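Category: Help Center / Tray Service

Frequently Asked Questions

What is the Panyasiri tray service?
Panyasiri lends shoe-shaped trays to workshops and stores that handle footwear parts. Each set contains 80 trays, delivered clean and ready for use.

How should the work area be cleaned?
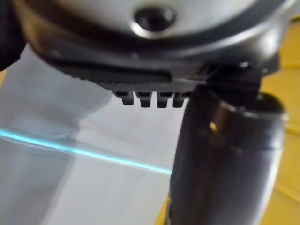

Cleaning is the responsibility of the borrower and should be completed at the end of each shift. Use a soft, dry brush first and a damp cloth second. Dust settles in narrow gaps, such as those between the four small black teeth standing side by side here, and a cloth alone will not reach it. Do not use solvents on painted surfaces.

How should trays be set out?
Trays should be placed in a single row, with the open side up. Stacking is permitted only in storage, to a maximum of six trays.
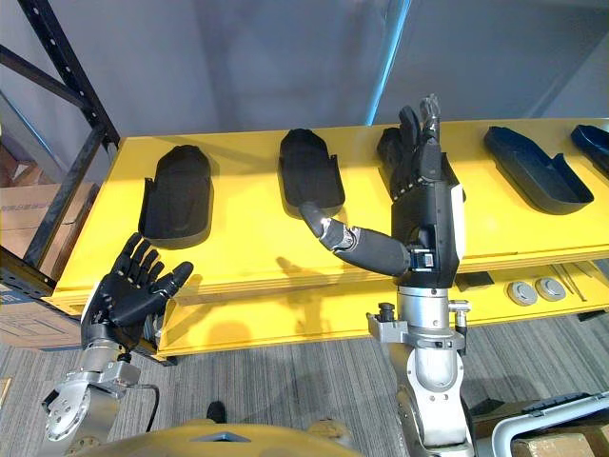

Space should be left between neighboring trays so that each can be lifted by its rim without disturbing the next. Sets from different orders must be kept apart.

What if a tray is cracked or bent?
Remove it from use and report it to Waraporn Phromma at the Service Desk. Replacements are sent within seven working days. Borrowers may not repair trays themselves.

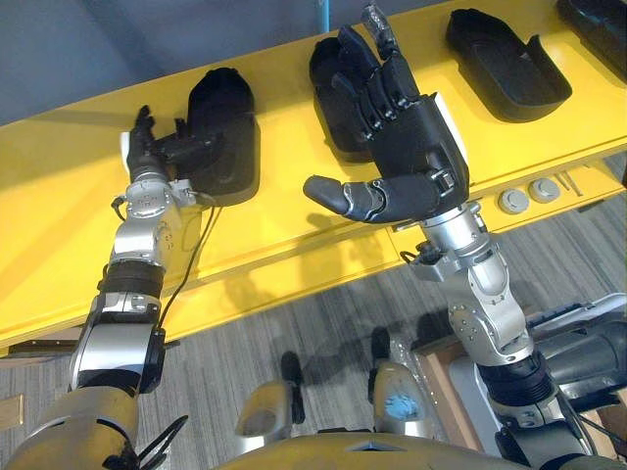
Can trays be returned before the loan period ends?
Early returns are accepted at the Jonberg counter until 6 p.m. Trays must be empty and accompanied by the original delivery slip. Fees already paid for the current month are not refunded.

Who approves larger orders?
Orders above 132 trays require written approval from Panya Yensuk.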